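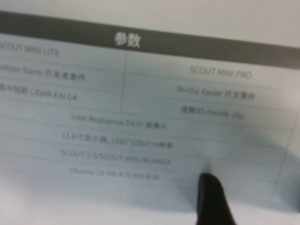 Photo: Gaurav Bajpai / Voma print room

Printed matter check, product booklet (Chinese)
Site: Zutovar, reading table
Date: 10th October
Checked by: Gaurav Bajpai

1. Title band over the parameter table
Result: OK
Comment: White on dark gray, 参数. Same wording as the September proof.

2. Two-column entries, SCOUT MINI LITE and SCOUT MINI PRO
Result: OK
Comment: Jetson Nano kit under LITE, Nvidia Xavier kit under PRO. Do not swap these in the reprint. The RealSense D435 line is shared and stays centered.

3. Binding and fold
Result: Comment
Comment: Copy 7 does not lie flat at the center. Malhotra to check the fold on the remaining copies before they are boxed. 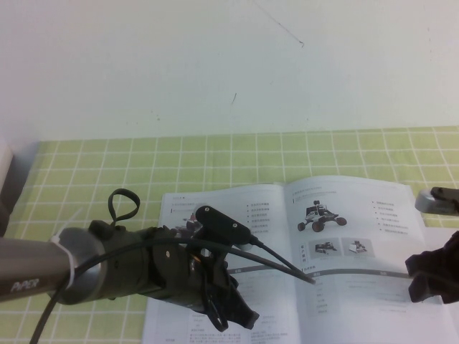 Copies 13 and 17 were checked for the same fault and passed. Leave copy 7 out of the shipping box.

4. Table surface
Result: OK
Comment: Green grid cloth in place. Keep drinks off it during the check.

5. Cables near the reading area
Result: Comment
Comment: Keep slack away from open pages and off the floor on the walking side. Look again before the next check.

6. Photo captions
Result: OK
Comment: Captions are gray and sit under their photos. Clastus asked for darker ink. Not changed for this run.
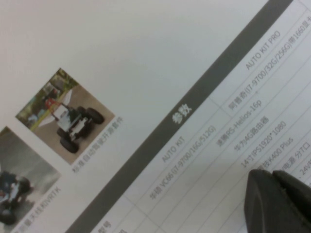 7. Model row, AUTO KIT and AUTO KIT PRO
Result: OK
Comment: Column names are in capitals, as on the order sheet. The row label 型号 is present.

8. Loose staples, sharp corners
Result: OK
Comment: None found by hand on the copies checked.

Open items: 3 and 5. Send replies to Gaurav, quoting sheet 19.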